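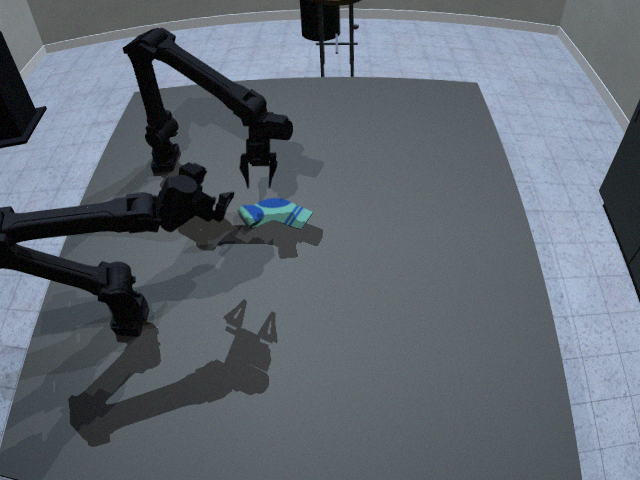 Filed under: Breadmakers & Mixes > Sunken loaves > Solved (sort of)

Ticket 567: Plenano breadmaker, loaf collapses in the middle

Status: open, then closed, then open again, now closed

Problem as first reported

Machine is a Plenano, the squat one with the window you can't see through once it steams up. Mix is Trumix Malted Brown, the sort where you add water and take the credit. The loaf rises beautifully, touches the lid, and then sinks about an hour before the end. What comes out has four good walls and a crater. You could keep soup in it, and one evening we did.

Already tried before writing in: turning it off and on again. Swearing. A different shelf.

Reply from the help desk

Please confirm you are using the correct programme, that the water is lukewarm, and that the lid stays closed during baking.

My answer

Programme 5, as it says on the packet. Water lukewarm, in that I put a finger in it and had no opinion. The lid stays closed apart from when I look.

Reply from the help desk

Please do not look.

Log, April

Attempt one. Did not look. Sat in the other room like somebody waiting for exam results. Crater slightly smaller. Crust very dark on one side, pale on the other.

Attempt two. Less water, by two tablespoons. The paddle made a noise like a boot in a tumble dryer and the dough went round in one lump without picking up the flour in the corners. Loaf came out level, I'll give it that. It was level because it hadn't risen. Fed to the birds, who took their time.

Attempt three. Water back to the packet amount, and a new packet in case the old one had gone off. It hadn't. Crater restored to its former glory.

Attempt four. Half a teaspoon of salt added on the advice of a forum. The forum also said to sing to it, which I left for later. Top still sank, though it held up for longer and you could cut sandwiches from both ends. The middle slices looked like horseshoes.

Help desk asked at this point how I was measuring the water. With the Lambert scales, I said, a bit stiffly, because I'm fond of those scales.

They suggested putting something of known weight on them. I had an unopened bag of sugar marked 1000 g, and the Lambert gave it as 831. That is 169 g short, before you quibble about what the paper bag weighs. So every time I'd poured until the display said the right number, I'd been giving the dough a good deal more water than it wanted. The two tablespoons I took out in attempt two should hardly have touched it, so why that one went to rubble I still can't say. Possibly I zeroed the scales with the jug off. I was cross at the time.

Changed the battery. Sugar now reads 1003, and I can live with that.

Last attempt. New battery, packet amount of water, no extra salt, lid shut, programme as before. Domed top, no crater, even colour apart from a pale patch where the paddle sits. Ate the crust end standing up, with too much butter.

Ticket closed.

Ticket reopened

Same mix, same water, sunk again. Not as badly – more of a saucer. Asked what had changed, I said nothing had changed. Then I remembered I'd moved the machine next to the Torkach oven, which was on for a roast, and the worktop there gets warm enough to soften butter with the lid on the dish.

Moved it back beside the bread bin. Fine since, three loaves running.

Outstanding: the paddle still comes out inside the bread and has to be dug for. Help desk says this is normal. They recommend a wooden skewer and patience, and only the skewer was in the drawer.

Tags: bread mix, sunken top, kitchen scales, check the battery first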